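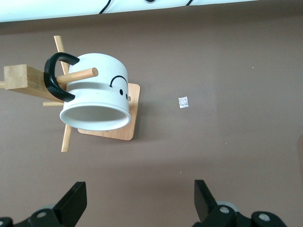

A white mug on one of the wooden mug trees, seen from above.

Print this page | E-mail this page

Open day at the Tavton workshop

I have wanted to see the inside of Tavton ever since my sister gave me one of their mug trees, and on 29th May they opened the doors to anyone who cared to turn up. I cared very much! I was there before the coffee was ready, which is saying something, as coffee is more or less the whole point of the place.

For those who don't know it, Tavton is a small woodworking shop in the old dairy building behind the Clukton road. They make kitchen things: spoon racks, bread boards, egg holders, and mug trees by the shelf-load. The mugs themselves come from Haruna, the pottery two doors down, and the two shops had joined up for the day so you could walk from one to the other with a cookie in your hand.

We started in the wood store, and I could have stayed there all morning. It smells wonderful (like pencils, my nephew said, and he was right). The boards are stacked with little strips between them so the air can get through, and the ones we saw had been there since February. Akinyi Makokha, who runs the shop, let us pick up a few and feel the difference in weight between a board that is ready and one that isn't. I guessed wrong twice.

Next door is the room where the bases are cut. I had never given a thought to the base of a mug tree, but there is a lot of talk about it at Tavton. It has to be wide enough that the stand won't tip when you hang all your mugs on one side, as everybody in my house does. The ones I like best are the plain square kind with rounded corners, thin and flat, with that warm honey color in the grain. They did try a round base once. Akinyi still has it, and it props the office door open.

Then the pegs, and this was my favorite part. They are thin round dowels with rounded tips, set into a squared post and pointing out in different directions. The holes are drilled at a slight upward slope, and there's a homemade wooden block called the Sadum that holds the post at the right slope for the drill. (Sadum was the name of the man who built it. He has retired to the coast and they send him a card every year.) We each got to drill one hole in a scrap post. Mine came out a bit crooked, but I have it on my desk and I'm very proud of it. The shop made up to 2000 stands last year, and every peg was tapped in by hand with a mallet.

Over at Haruna we saw the glazing, and a long table where people were trying mugs on stands to see what went with what. I went in sure that I wanted something bright, and came out convinced by the glossy white ones. A simple white mug hanging by its handle on pale wood looks so clean and cheerful. The handle matters more than I knew, too. My own favorite mug at home has such a tiny handle that it has to be wiggled onto the peg, and the potter nodded as if she had heard that one before.

There was a good crowd all day. The visitor book had 273 names in it when I signed, and one family had driven 71 miles. Lunch was soup and rolls in the yard, and yes, the soup came in mugs.

A few notes if you go next time. Parking is along the lane and fills up by 11, and the floor in the drilling room is uneven, so wear flat shoes. Kids are welcome everywhere except at the big saw. The seconds shelf is by the back door and easy to miss; I found a stand there with a small knot in the post, and it now lives beside my kettle with four mugs on it. My sister wants one with a knot as well, so I'll be going back.

Print this page | E-mail this page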